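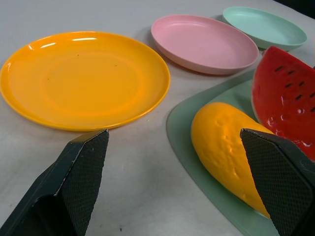

Palesa Ngcobo wrote in to ask whether she really has to run the full set of trials on every finger pad, or if a handful of grasps would tell her enough. I'd love to say a handful will do, Palesa, but small runs have fooled me more than once! Do 20 grasps per pad at the very least, and if you have the patience (and a good podcast), go up to 200.

Comparing two sets of finger pads, step by step

Start with the same few things for both sets. I like toy food on plastic plates, some of it bumpy and some of it smooth and shiny, with the plates left where they are between runs.

Fit the first pads, open the fingers wide, and check in the wrist camera that both tips show at the bottom of the view. If one sits higher than the other, loosen the screws and try again before you go any further.

Set the closing force low, say 8 newtons, and leave it there for both pads, however tempting it gets to nudge it up.

Now pick, lift, hold for a slow count of five, and put the thing back down. Write down slips and drops separately, please, as they have different cures.

Wipe the pads, swap them over, and run the whole list again in the same order.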